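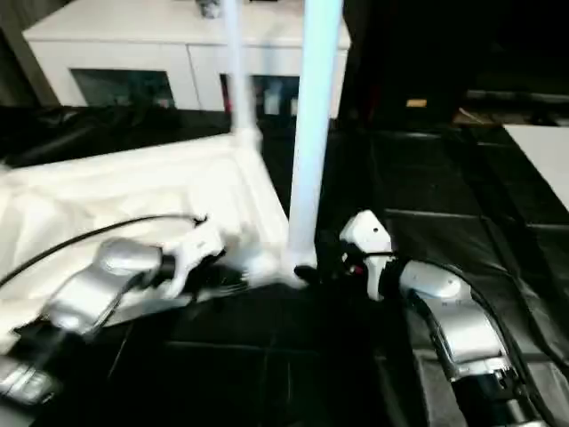

Cables are what go first, according to Inese Vanags, and a two-armed cell has twice as many of them to watch. The wrist cable on each arm now gets checked before the morning run at Mikton, where the cell went back into use in January after a spell of stoppages.

The trouble began before Christmas. The left gripper would drop out for a moment and come back, usually with the arm stretched far out, and the controller would halt both arms as it is meant to. Staff restarted it and carried on. By the middle of the month the stops were coming several times in a morning and the cell was taken out of use.

The first suspect was the gripper itself, which was swapped with the one on the right arm. The fault stayed on the left. Vanags then moved the arm slowly through its reach by hand, with the power to the motors off and a meter on the line, and found that the signal went when the wrist was turned nearly to its limit. The cable had been tied down too close to the connector. Every turn of the wrist pulled on the same short length and a conductor had broken inside the jacket, with nothing to show on the outside.

A new cable has been fitted with more slack. On both arms it runs over the wrist housing to the gripper in a loose curve, and the ties near the connector have gone. The maintenance sheet used to say that cables should be "neat". That word has been crossed out and replaced with an instruction to turn the wrist fully both ways and look for any pull.

Adebayo Usman had the job of setting the arms up again. The white grippers had been off and on several times by then, and the left one had gone back slightly twisted. Alone, each arm could pass its own test. Working together at the foot of an upright on the low white frame, they disagreed by a few millimetres, enough for one gripper to push against the other's work.

"You don't see it when you run them separately," Usman said. "Each arm thinks it's right. You have to bring them to the same spot and find out."

His method is slow. Both grippers are brought to the same corner of the frame, one after the other, and the reading from each is written down. The same is done at a corner further off. If the two sets of readings don't match, the gripper mounting is checked before anyone touches the software — a loose screw can be hidden by a correction and will come back later as something stranger. It took three passes before he was content with the left arm.

The floor covering was looked at as well. The cell works over black sheeting, which creases and creeps as people walk on it to reach the frame. A fold under the frame lifts one corner and throws out the positions that have just been set. It is now pulled straight at the start of each session, and the frame is put back to its marks afterwards, never before. Fabric inside the frame is left as it falls, as the arms are expected to cope with that.

Vanags has also asked for a spare cable to be kept in the room. The last one came from Ullel and the cell stood idle for two weeks while it was on order. A second supplier, Amaral, has been asked for a price on a more flexible type, though she wants to see how the present one lasts with the extra slack before changing anything else.

The daily check takes a few minutes with the arms powered down. Whoever does it feels along each cable from the gripper back to the first joint, tries the connectors with a finger and initials the sheet. The full comparison at the corners is done once a month, or sooner if a gripper has been taken off.

No stops have been logged on the left gripper since the cable was replaced. The right arm still has its original cable, and that will be changed when the spare arrives.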